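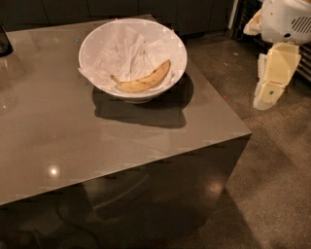 Home | Forums | Kitchen & Pantry | Search | Log in

Single banana browning faster in a bowl than on the bunch?

zkong_297
I keep one banana out in a white footed bowl on a gloss-top table. The bowl has tissue paper in it because the glaze is hard and the peel bruises where it sits. The rest of the bunch stays on a hook in the pantry. The one in the bowl gets brown speckles well before the ones on the hook. Same bunch, same store, same day. Is it the tissue, the bowl, or the table? Room is carpeted, no direct sun, door usually shut.

Zixuan

Reply · Quote · 4 likes

mengjh
Probably temperature. What does the pantry run at? A banana kept a few degrees warmer will spot earlier, and a closed room with the heat on in December is going to be warmer than a pantry on an outside wall. Put a thermometer in both before changing anything else.

Reply · Quote

B_Oddsson
I disagree that it is only temperature. A bowl with paper bunched up the sides holds still air around the fruit. Ripening bananas give off ethylene, and anything that slows air exchange keeps more of it near the peel. That is the same principle as the paper bag trick, only weaker. Use a flat sheet under the banana and leave the sides bare.

Reply · Quote · 2 likes

mengjh
An open bowl with a wide rim is not a bag. The opening is larger than the fruit. I would be surprised if you could measure the difference with one banana in it.

Reply · Quote

B_Oddsson
I said weaker. I did not say it was a bag.

Reply · Quote

zkong_297
Thermometer has been in both places since last night. Pantry is 4 degrees F cooler than the room. So that is one variable.

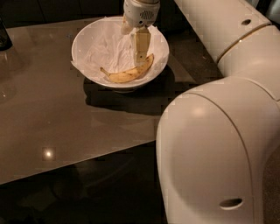
Banana on crumpled tissue, white bowl. Speckled, darker patches in places, stem end to the left.

The paper is plain white tissue from a gift bag, one sheet, crumpled by hand.

Reply · Quote · 1 like

weidong.z
Two separate things on that peel. The small speckles are ordinary ripening. Larger dark patches can be ripening too, but they can also be pressure or handling marks, and you can't sort those out by color alone. Peel it and look at the flesh. If it is firm and pale under the patch, it's skin only. If it is soft and translucent, something pressed on it.

The brown along the ridge is common. The ridges are what rub against the neighboring fruit in the box, so they darken first.

Reply · Quote · 6 likes

muchen_shi
Agree with Weidong on the ridges. I would also ask how the single one comes off the bunch. If you twist it and the neck cracks, the peel opens a little there and it goes brown from the stem down. Cut it with a knife and leave a piece of the crown on.

As for the liner, tissue is fine for cushioning but it crushes flat after a few days and then you are back to fruit on glaze. I use a folded cotton napkin. It can be washed.

Reply · Quote · 3 likes

mengjh
A napkin also holds moisture against the underside. I had mold at the contact point twice in one summer. Tissue you throw out.

Reply · Quote

muchen_shi
I change mine weekly and have not had that. Might be your humidity.

Reply · Quote

B_Oddsson
Weekly is too long for either one. If there is a damp ring or a sticky spot, replace it that day. Fruit flies find the sugar before you do.

Separate question for Zixuan. Does the foot of the bowl mark the gloss? I had a table with a similar finish and an unglazed foot ring cut arcs into it every time someone turned the bowl. Felt dots fixed it. Stick them on the ring itself, evenly spaced, and trim anything that shows.

Reply · Quote · 2 likes

zkong_297
Fine arcs, yes, visible only with the ceiling light on. I had assumed they were from wiping. I'll get felt dots.

Took the banana apart this afternoon. Flesh was firm and pale under all but one patch. The soft one was on the underside, at the thick end, where the tissue had flattened. So I have some pressure damage plus a warmer room. I did twist it off the bunch, so Muchen may be right about the stem as well.

Plan for the next one: cut from the bunch, crown left on, two sheets of tissue folded flat instead of one crumpled. Second banana from the same bunch goes on a bare plate next to the bowl as a control.

Reply · Quote · 5 likes

mengjh
Put them the same distance from the heating vent, or the control is useless.

Reply · Quote · 1 like

weidong.z
And same way up, both resting on the inside of the curve or both on their sides. Contact area matters more than the liner.

Reply · Quote

670 views · 18 replies (5 hidden) · Share (4)

Related threads
Banana hook or fruit bowl for a small pantry
Felt dots coming off ceramic foot rings
Getting fine scratches out of a gloss tabletop
Keeping avocados next to bananas: how long
Fruit flies in winter, no visible source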